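Old plaster at Bavirlow: what we kept and what we let go
Speaker notes – Dionysis Konstantinidis
Evening talk, Rornidley Old Buildings Group
2025-02-25

Opening

Thank the group for having me. Say where the exits are, and that the handout is on the chair by the door.

Most of you know Bavirlow from the road. It is the long stone farmhouse with the two chimneys, just past the turn for the quarry. It was lived in until the last owner moved to town, then it stood shut for 18 years. The roof held for most of that time. It failed over the kitchen end first, and the water came down inside the back wall.

I was asked to look after the inside walls and ceilings. The roof and the stonework were a separate contract, so I will only touch on them where they affected us. If you have roof questions, Rodrigues did that job and they are happy to take a phone call.

The house in short

Four rooms down, four up, and a later kitchen built on the north side. The older part has thick rubble walls plastered straight onto the stone. Upstairs partitions are wood lath with lime plaster on both faces. The kitchen was done in cement, probably when the sink went in.

Point to make early: there are three different wall types in one house, and they each want a different repair. A lot of the trouble we found came from treating them all the same way. In the front parlor the lower part of the wall had been cut out and redone in hard cement. The stone behind it could no longer dry through the face, so the damp went up and came out above the patch. The plaster above the patch was original and had been sound. By the time we saw it, it had gone to powder to shoulder height.

Recording before touching anything

We spent the first part of the job with pencils and a tapping stick. No tools beyond that.

Every wall got a drawing, done flat, with the doors and windows marked in. Then one person taps and the other draws. A solid sound is left blank on the drawing. A hollow sound is shaded. Where it moves when you press it, shade it twice. You end up with a map of each wall, and it is surprising how often the bad area is smaller than it looks. A crack running the full height of a room may have perfectly good plaster on both sides of it.

We also numbered every drawing by room and by compass side. Room 2 north, Room 2 east and so on. Please do this. I have worked on houses where the drawings were labeled "back wall" and three people each had a different wall in mind.

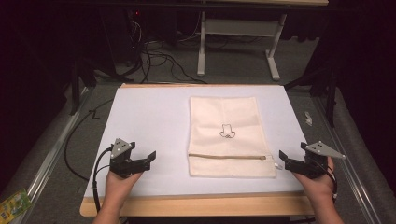

Zipper pouch on the work table

Samples come next. We took 53 of them across the whole house. A sample can be as small as a thumbnail, taken from an edge that is already broken. You want all the coats down to the stone or the lath. Each one goes in its own bag with a slip of paper giving the room, the side, and the height from the floor. Write it in pencil. Ink runs if the sample is damp.

What the samples told us, in order:
– The first coat in the old rooms is earth with a little lime and plenty of chopped straw.
– The second is lime and a coarse local sand, with animal hair in it.
– The top coat is thin and nearly pure lime.
– Over that there are many coats of limewash, mostly white, with one strong yellow in the upstairs hall.

The yellow got people excited. It is only in the hall and on the inside of one closet. My guess is that somebody had some left over and did the closet with it, but I can't prove that.

Asking around (skip if running late)

The family lent us a box of household bills. One is from Walletti, who had the hardware and lime business by the depot. It lists lime, nails and "hair, one sack." No address for the job is given on the bill, so it may have been for the barn. I bring it up because bills like that are still in people's attics, and if you have any I would like to see them.

Deciding what stays

My rule is that plaster stays if it can be held. Being ugly does not count against it. Being uneven does not count against it either. The owners had to get used to that, and we had one long afternoon walking around the upstairs bedrooms talking about it. They had pictured flat walls. What they have now are walls that belly out a little between the windows, and in low evening light you see every bit of it.

Plaster goes if it is powder all the way through, if it is full of salt, or if it is cement sitting on old stone. That last group was the largest. We took the cement off by hand with small chisels, starting at a crack and working under it. It is slow and your wrists know about it. A power tool would have been faster and would have shaken the sound plaster off the wall above.

Some of the cement would not come away without bringing the face of the stone with it. We left it. There is a patch behind the kitchen door and another under the stairs. Both are marked on the drawings so that the next person knows. 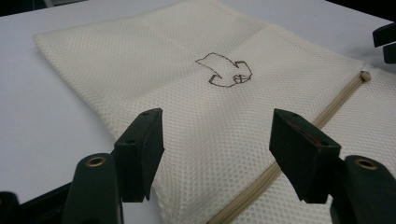

The ceilings were a harder decision. On a wall, loose plaster is a nuisance. Over a bed it is a danger. In the two front bedrooms the plaster had let go of the lath over a wide area, but it was hanging together as one sheet. We propped it from below with padded boards, went up into the attic, and cleaned out the dust and old nests from between the joists. Then we tied the sheet back from above with strips of soaked burlap and plaster, bridging from the back of the plaster to the joists. The props stayed up until we were sure of it.

The third bedroom we lost. The leak had been going on longest there and the lath had rotted along with the plaster. We took it all down, kept a piece of the cornice as a pattern, and started again with new split lath.

Mixes

I get asked for the recipe more than anything else, so it is on the handout. A few remarks to go with it.

The sand matters more than people expect. We tried three before we found one with the right spread of grain, and it came from a pit quite close to the house. The original builders likely dug theirs from the same bank. Sand that is all one size makes a weak plaster however good your lime is.

The hair should be teased apart and thrown in a little at a time near the end of mixing. If it goes in as a clump it stays as a clump, and you find it with your trowel at the worst moment.

Wet the wall. Then wet it again. Rubble walls that have been dry for years will pull the water out of a coat before it can set. We used a garden sprayer the evening before and again in the morning.

Keep each coat thin and leave it alone. We were asked many times if heaters would speed things up. They dry the face and leave the back soft, and it cracks. We hung damp sheets over the windows and waited. Work on the outside-facing walls stopped altogether for frost and picked up again in March.

Cost

Be open about this, it always comes up. We used 400 bags of material over the whole job, counting the kitchen. Material was the small part of the bill. Labor was nearly all of it, and taking cement off cost more than putting lime on. If you own an old house and are saving up, spend on the roof and gutters first. Have the walls drawn and tapped while you wait. It costs little and you will know what you are dealing with.

I would rather not give a price per room. Two rooms the same size at Bavirlow came out very far apart.

What I would do differently

Start the ceilings earlier. We left them until the walls were under way, and then had props standing in rooms where people were trying to plaster.

Make a bigger test panel. Ours was in a closet, in poor light, and it did not show how the top coat would look beside a window.

Agree with the roofers on where they can stand. A foot came through the lath in the back bedroom. No harm done to the foot. The hole was patched and I can still find it.

Talk to the painter before the last coat goes on. Ours turned up with a modern sealed paint in the van. It went back in the van, but it was a near thing, and one wall of that on fresh lime would have undone a good deal of work.
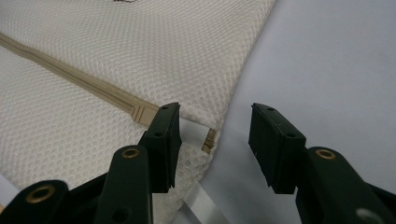
Looking after it

For the owners, and for anyone here with lime walls:
– Limewash is thin. Several coats, each one left to dry.
– Keep furniture a hand's width off the outside walls.
– Hairline cracks in the first year are normal. Brush limewash into them.
– Clear the gutters in the fall, and go look at them during heavy rain.
– If a patch stays dark after a dry week, find out where the water is coming from before you repair the plaster.

Questions

Likely ones: can you hang pictures (yes, use a rail or drill slowly), can you put wallpaper on it (better not), is the hair a health worry (ours was new, bought clean).

If somebody asks about visiting the house, the owners will open it to the group once the floors are finished. Names on the sheet by the door, please, with a phone number that can be read.

Samples of the three coats are on the side table. They can be handled. Pass them along gently and leave the paper slips with them.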